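Workshop Tips: Teaching the Arm to Tidy Small Parts

Run it in simulation first. Murdo Skinner skipped that step in October and now owns 24 spare fingertips.

Model your own bench, legs and all. A borrowed table from Clamik's library is always the wrong height – usually by one knuckle.

Put a board under small blocks so you have an edge to measure from. Start with the gripper open and well clear of the wood.

Check a wide view and a wrist view before you touch the code. Shadows that look harmless from across the room can swallow a block up close.

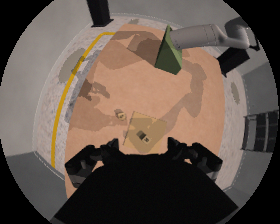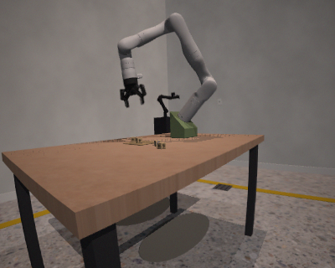
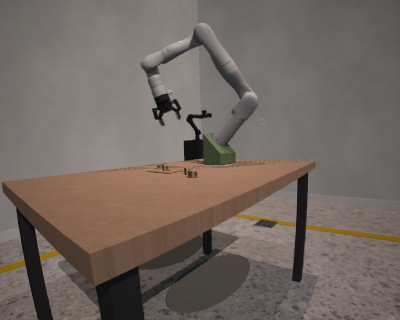
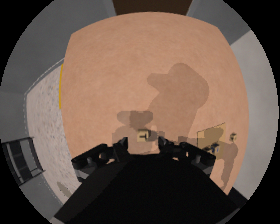

Save every run under a new name. Kirsty Munro has 1,040 files called "final" and would like one of them back.

Go slow on the first real pass, and move your coffee.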